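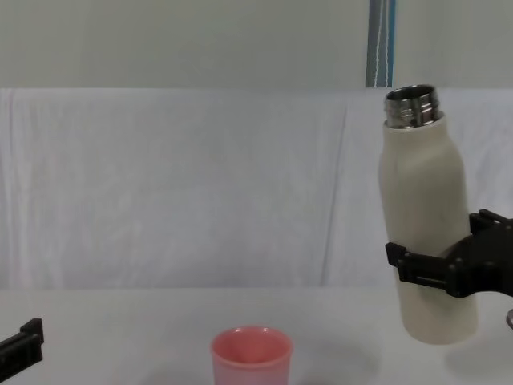 Flasks and Cups: Your Questions, Gathered Up in One Place

Posted October 19, 2018 by the Stondport Kitchen Shop

We get a great many letters and messages about insulated bottles at this time of year, and by November the kettle at the back of the shop hardly gets a rest while we try things out for people. These are the questions that come up most, with the answers we would give you if you were leaning on the counter.

Do I really need to warm the flask first?

You don't have to, but your tea will thank you for it! Fill the bottle with hot water from the tap, or from the kettle if the maker's leaflet says that's all right, put the lid on loosely and leave it while you find your coat and your keys. Tip the water out and pour your drink in straight away. For a cold drink, do just the same with cold water from the fridge.

How full should I fill it?

Stop a little below the bottom of the neck. If you go right up to the top, the stopper pushes the drink out as you screw it down, and it runs into the threads and over your fingers (we have all done it, usually in a hurry). A half-empty flask loses its heat sooner, so if you only ever want one cup, a smaller bottle will serve you better than a big one.

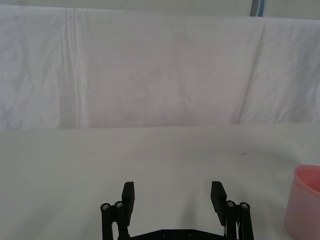

What sort of cup is best for taking out with a flask?

A light plastic one is what most of our customers settle on, as it weighs next to nothing and doesn't mind being dropped on a path. Look for a smooth rim that is comfortable to drink from, and check that it's marked as suitable for hot drinks before you put tea in it. The Dzene picnic cups we keep by the till are fine for squash and water, but we'd steer you towards an enamel mug for anything straight off the boil.

Why does mine dribble down the side when I pour?

Nearly always it's being poured too timidly. A slow trickle clings to the metal and creeps back along the neck, so you end up with a wet bottle and a wet sleeve. Hold the mouth close over the cup, tilt with a bit of confidence, and bring the bottle upright again smartly when you've had enough. Put the cup on something flat first if you possibly can.

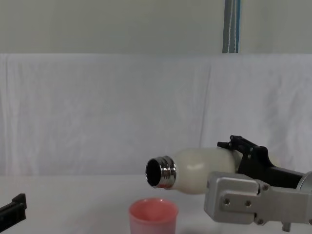 Cream bottle tipped towards a pink cup, with the cap off.

How do I get rid of the smell of old coffee?

Put 2 teaspoons of bicarbonate of soda in the bottle, top it up with warm water and leave it overnight with the lid off. Never screw the lid down on bicarbonate, please, as pressure can build up inside. In the morning give it a good going over with a bottle brush, rinse it twice and stand it somewhere airy. If the smell is still there, it's very likely hiding in the seal of the cap, and that can usually be eased out and washed by itself in soapy water.

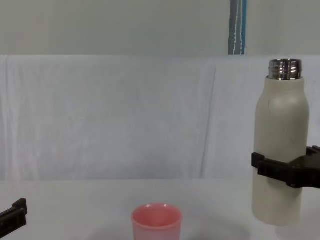
While you have the seal out, run an old toothbrush round the threads on the neck as well. Milk is the worst culprit and dries into a sort of crust that stops the cap closing properly. Don't put the cap back on when you've finished. Store the two side by side in the cupboard and they'll both stay fresh, even if you don't touch them again until the spring.

Can I put the whole thing in the dishwasher?

Check the leaflet, and if you've lost the leaflet, wash it by hand. Matte finishes in particular can go patchy after a few hot washes. Please don't use scouring pads on the outside either; a soft cloth and a drop of washing-up liquid will shift most marks.

Do you sell spare caps?

We keep them for the Nistis and Skerutix bottles, in both sizes. Bring the bottle with you if you can, so that we can try the cap on it before you pay.

We use cookies to remember your basket and to see which pages are read. By carrying on, you agree to this. Accept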